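Okholm Community Help > Home & Kitchen > Small kitchens

Breakfast for two at one table, keeps ending in a mess. How do you lay yours out?

Posted by Nassoro Makokha
June 26, 2023
Viewed 2,331 times

Quick one, typing this before work so sorry for any mistakes.

We've got no worktop to speak of. Sink, cooker, then a strip about wide enough for the kettle. So all the prep happens on the table, and then we eat at the same table, and by the time the egg's done there is nowhere to put the plate down. Every morning. Toast going cold in my hand while I shove things about with my elbow.

It's only egg on toast, bit of fruit, sometimes avocado if there's a ripe one. Not a banquet. But board, bread, plates, bowl, cutlery, sponge, it all seems to drift into the middle.

What I've tried so far:
- clearing everything off first (lasts one day)
- a trolley from Vavar, too wide, blocks the door, gone back
- doing it all on the draining rack. no.

Table is brown, plain, seats two and a bit. Can't get a bigger one in. Do people have an actual order they do things in? Where does the sponge live? My other half says it shouldn't be on the table at all but then the crumbs get everywhere and I'm up and down to the sink.

Also is one board enough, or do you have one for bread and one for fruit.

Thanks in advance

Mwanahawa Waweru
Member since February, 123 posts

Had the same for years in my old flat. What sorted it was giving the finished plate its own place and never, ever putting anything else there. Everything else fits round it.

For me the plate goes top middle. Board to the left, I'm right handed but left still works as I'm pulling food across onto the plate. Fruit next to the board, sponge and a bowl just below it. Tray in the lower middle, straight down from the plate, so the plate only has a short way to go.

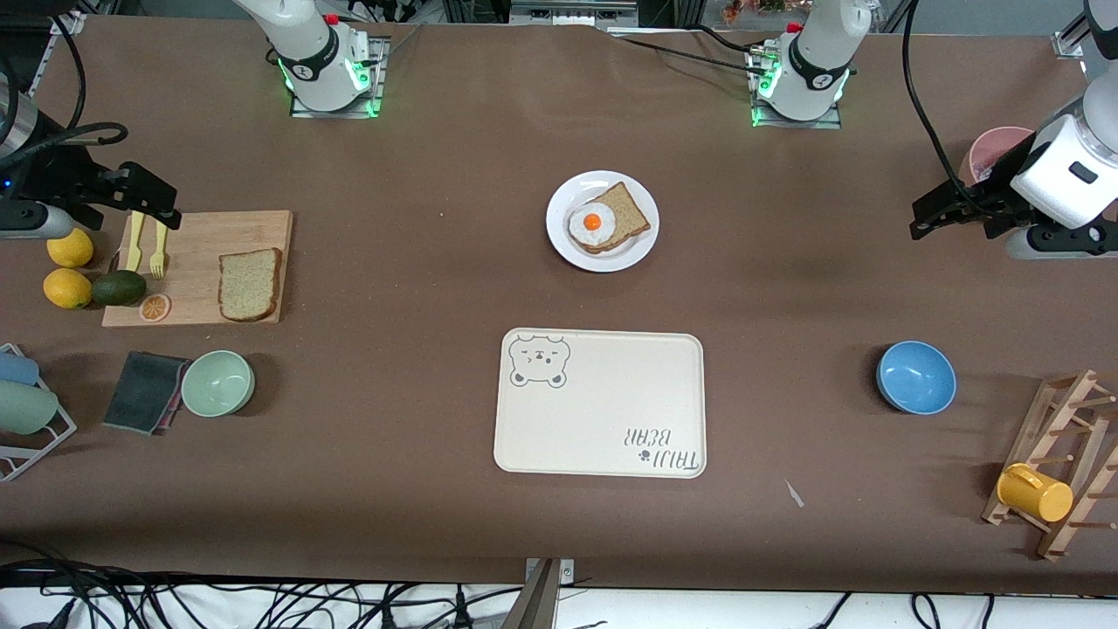

Order I do it in

1. Plate down first, empty, before you've even got the bread out. Sounds daft. Do it anyway.

2. Board on the left, bread on the board. Spare slice stays on there till somebody wants it, don't start a second plate "just in case".

3. Fruit. Whole lemons off the board, beside it, one behind the other so they take up less width. Anything cut stays on the board. If the avocado's got to come it can sit on the corner, it doesn't need a dish of its own.

4. Knife and fork at the left side of the board, out of the way of your hand. I like plastic ones for the table, they don't clatter and the bright yellow is easy to spot when you're half asleep.

5. Toast, then straight onto the plate. Egg last, on top. I do mine with the yolk in the middle still orange, so that gets eaten right away and not stood about.

6. Peel and crusts into the bowl as you go. Not at the end! Thats where the mess comes from.

7. Sponge. I'm with you not your other half, it stays on the table while I'm working. But it's a table sponge only, never the one from the washing up, and it goes back to the sink when the plate goes on the tray. Rinse it hot, wring it out properly, stand it on its edge.

Boards: one is fine for this. Bread first, then fruit, then wash it. If you do raw meat get another for that and keep it well away.

Don't buy another trolley. Mine was a Dinsa one and it just became a second messy table.

stustska_fan
18 posts

just eat off the board? one less plate. egg slides a bit but fine

Nassoro Makokha

Ta both. Not eating off the board, she'd kill me, but noted.

Mwanahawa, did the plate first thing this morning and it did help, I could feel myself going to put the butter there and stopped. Bowl for peelings is good too, was using the lid of the bread bin before. Still haven't won on the sponge. She wants a cloth instead. Does a cloth work or does it just push crumbs onto the floor?

Mwanahawa Waweru

Cloth's ok if it's damp, and you fold the crumbs in then shake it over the bin. Dry cloth, floor, every time. I've got one for the table legs and that's it, sponge for the top.

Butter goes top right by the way, past the plate. Forgot butter completely.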